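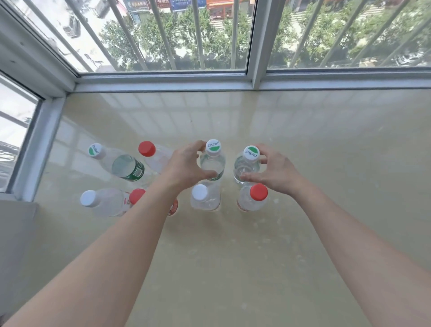
Bretgate publishes household recording guide for robot training

LURNUNUM, 6th January — Bretgate today released its first good practice guide for teams that record everyday hand tasks to train home robots, and we're delighted to share it!

The guide sets out 75 checks, from consent forms to how windows and street views are handled before footage leaves a home. Simple jobs get full treatment too — sorting or moving drink bottles on a tiled floor has its own chapter, written with Qaisi.

Dillgate will try the guide in 6 homes starting in April. It is free to download, and comments from recording teams are very welcome.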